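読了時間 4分

水拭きの跡が残る理由

天板に残る白い筋は、洗剤の量を減らしても消えないことがある。原因の多くは汚れの取り残しではなく、拭いた水に溶けていた成分が乾燥後に析出したものである。カルシウムやマグネシウムの炭酸塩は水が蒸発すると表面に残り、光の入射角が浅い窓際で特に目立つ。

家庭用清掃用品の試験を請け負うフェーントン(Fernton)の実験室では、硬度の異なる水で同一の板を繰り返し拭き、乾燥後の光沢度を測っている。布は目付け358グラム毎平方メートルのマイクロファイバーに統一し、含水量は布の乾燥質量の90パーセントとした。硬度200ミリグラム毎リットルの水では、拭き上げを省いた板に筋が出た。同じ水でも、直後に乾いた布を一度通した板では、光沢度の低下が測定誤差の範囲に収まった。

つまり管理すべき変数は、洗剤の種類より、表面に残す水膜の厚さである。水膜が厚いほど析出量は増え、乾燥の遅い縁の部分に集中する。コーヒーの染みが輪になるのと同じ現象で、液滴の外周へ向かう流れが溶質を運ぶ。

布の側にも条件がある。マイクロファイバーは繊維の断面が割れており、隙間の毛管力で水を引き込む。柔軟剤を使って洗うと繊維表面に油性の膜ができ、吸水速度が落ちる。高温の乾燥機も避けたい。ポリエステルとナイロンの複合繊維は熱で先端が縮れ、その部分が樹脂塗装に細かい擦り傷をつける場合がある。
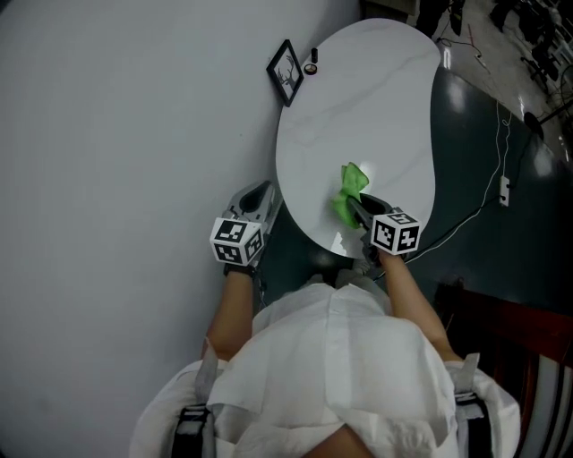

マキシン・ネピアは、布より先に水を疑うべきだという意見である。ジルトモント(Ziltmont)の集合住宅では同じ布と同じ手順を使っても、階によって仕上がりが違った。調べると、上階だけが別系統の貯水槽から給水されていたという。布を買い替える前に試験紙で硬度を見ておけば、費用はほとんどかからない、とネピアは言う。

この指摘は実験室の結果とも整合する。ただし硬度だけで説明できない例もある。石材では、酸性洗剤の使用歴が問題になる。大理石の主成分は炭酸カルシウムで、クエン酸や酢を含む液に触れると表面が溶け、微細な凹凸ができる。見た目は水跡に似た曇りだが、付着物ではないので拭いても取れない。判別するには、蒸留水で湿らせた布を軽く当て、乾いてから同じ角度で見比べる。曇りの輪郭が変わらなければ、浸食を考える。

樹脂系の天板なら、水垢に薄いクエン酸液を使える製品が多い。石目調の仕上げは外観だけで材質を決められないため、取扱説明書か施工時の仕様書を先に確認する。不明な場合は中性洗剤にとどめ、目立たない裏面で試す。

拭く方向も結果に影響する。円を描く動作では汚れを含んだ水が同じ場所に戻る。奥から手前へ一方向に引き、前の列と布幅の四分の一を重ねて次の列に移る。布は四つ折りにし、一面が汚れたら面を替える。水拭き用と乾拭き用の2枚を最初から分けておくと、仕上げの布に水分が移らない。

フェーントンでは10月から、ヴァーニムデール(Vurnimdale)の水道水を用いた追加試験を始める。対象は塗装木材と人工大理石で、乾燥時の湿度を変えて析出の分布を比較する。筋の濃さは、光沢計の数値と斜光撮影の両方で記録する予定である。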